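Simulate the room before you cut the metal

Most home builders I talk to treat simulation as a luxury for labs. They buy motors first. I did the same, and the first arm in our shared workshop in Fedville cost me 386 dollars in stripped gears. The second plan, Trostov, has stayed on screen for 50 evenings.

Head view first, then the view from behind one gripper:
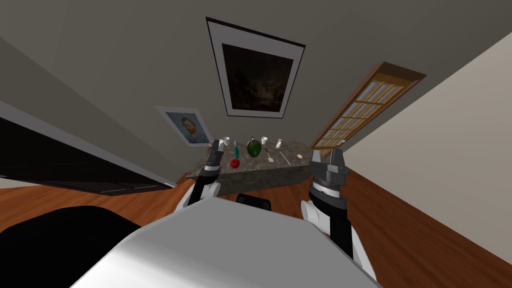
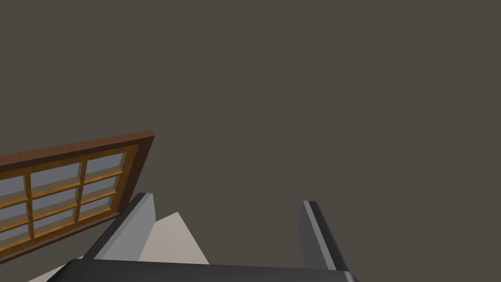 Camera placement is where the money goes. Iñaki Pastor argues that a wrist camera alone is enough for a hobby build. I disagree. Fingers and palm take up pixels at every pose, and a bare wall gives a tracker very little to hold. My parts list stands at 1548 dollars with 2 cameras, and I would drop a motor before I dropped either one.

Friction in software is still a guess. I tune it last, against a kitchen scale.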